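Workshop > Build log > Two-arm bench > Diary

2022-11-18

Got to the workshop just after lunch and had the place to myself until four. The heating was off so I kept my coat on for the first hour.

Started with the bolts on the rails. I had put off checking them since the start of November and two on the left side took nearly half a turn each. The right side was fine. Marked all of them with paint pen so I can see next time if anything has moved.

Then the cable on the right arm. It is too long and I know it is too long, but the shorter one from Clevby still has not come. They say it left the depot. For now it goes round in a big loop between the gripper and the forearm, and it hangs down over whatever is on the bench. I tried a strip of tape and took it off again - it pulled when the wrist turned.

After that I went back to the shoe job. Two pairs of slides, one black and one pink, and a low shelf at the back of the bench. The black pair goes on the board, side by side, toes to the back. The pink pair stays down on the wood in front, and the arms are meant to deal with those.

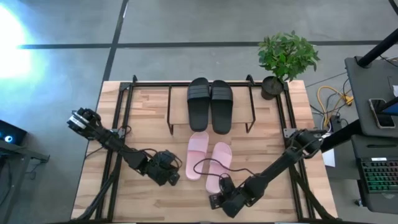 Grip settings

Spent the rest of the afternoon on these. The Zivent controller takes a closing force from 0 to 100 and I had left both grippers at 50, mostly out of laziness. At 50 the straps fold. Dropped it to 17 and the fold went away, but on the second go the slide swung round and caught the shelf. Tried a few values in between and wrote them on the sheet. I will pick one when I have slept on it.

The left arm threw error 936 again, twice. The Skunero manual lists it as a joint limit warning and says to home the arm, which I did. It came back when the arm reached over the rail, so I think the limit in my file is wrong - I measured that joint before I moved the mounting plate. To do tomorrow.

Read a bit of the Räsänen notes on two-arm timing over tea. Most of it is over my head, but the part about letting one arm wait for the other is worth trying.

Switched off at seven. Need more cable ties and a new paint pen.

Recent entries
Rails squared up at last
Moving the left mounting plate
Waiting on Clevby, part two
First go with both arms powered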